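Colta learns its numbers – gallery

Hello again! I've been promising pictures from the handwriting work for ages, so here are a few. Colta is our arm, and the method (Annick Gill's idea, I just do the fiddly bits) is to let it learn pen strokes from people guiding it by hand. We've got 114 guided runs so far and I'd love to reach 300 by November.

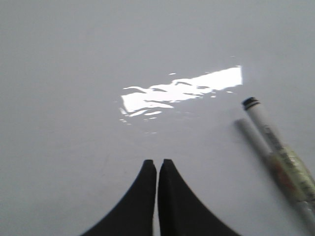

Picking up the pen was the part I expected to be easy. We train the approach on the wrist view alone, so the policy only knows what it can see past its own fingers. Glare like that white patch on the tabletop used to pull it off course, and a marker lying at a slant with its far end out of view is a good hard start for it.

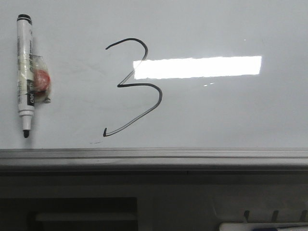

Jaxon Morin and I argued for weeks over how to score a digit. We settled on comparing the whole path with the guided one, corners included – a 3 is lovely for this, two curves with that sharp point in the middle where the pen has to change direction. Light bouncing off the board partly overlaps the middle of it, so we score from the arm's own joint readings and keep the pictures for checking. 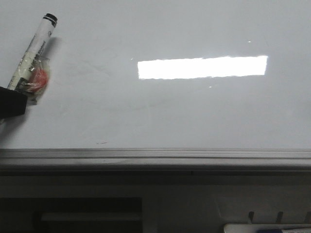
Marker in the gripper, up against the board.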